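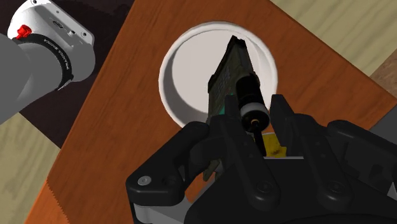 Skollico opens its doors, but mostly its screens

Visitors who came to Skollico's open day on 16th May hoping to see a robot hand at work saw one. It was on a monitor.

The company, which rents two floors of the old Gremska button works, had promised "a first look at hands that can handle anything." What the public got was a computer simulation in which a black, many-fingered hand holds a green circuit board over a round white hole in a wooden board. A second robot arm waits off to one side. The aim, staff said, is for software to learn how to put awkward parts where they belong before anyone risks a real machine on the job.

It is a fair idea, and the simulation is nicely made. The board has its chips and traces drawn on, and a black cylinder is mounted on one side of it. But a simulated circuit board costs nothing to drop, and the morning crowd wanted to know how often it gets dropped.

Skollico's answer was 58 percent success over 1,002 attempts in the simulation. Put the other way, the hand fails more than four times in ten, in a world where the lighting never changes and nothing wears out. Asked for the same figure on real hardware, a presenter said those tests would begin in September.

The project, called Magesa, is paid for in part by Skurnska, a maker of control panels that would like to automate the last stretch of its assembly line. That work is now done by 25 people. A Skurnska representative told the audience that no jobs were at risk – the same line the firm used when it brought in packing machines, several residents pointed out during questions.

The talk ran for an hour and the questions for half of that. Some were friendly. A high school group asked good ones about how friction is worked out on a computer, and got patient replies. Others were sharper. One man who said he had spent his working life fitting boards into housings asked what the hand does when a part is slightly bent. He was told that bent parts were "on the roadmap."

There was coffee afterward, and a tour of the lab through a glass door that stayed shut. Skollico says it will hold another open day once the real tests are under way, and that visitors will be allowed inside the room. It has not set a date, and it would not say whether the results will be published if they come in lower than 58 percent.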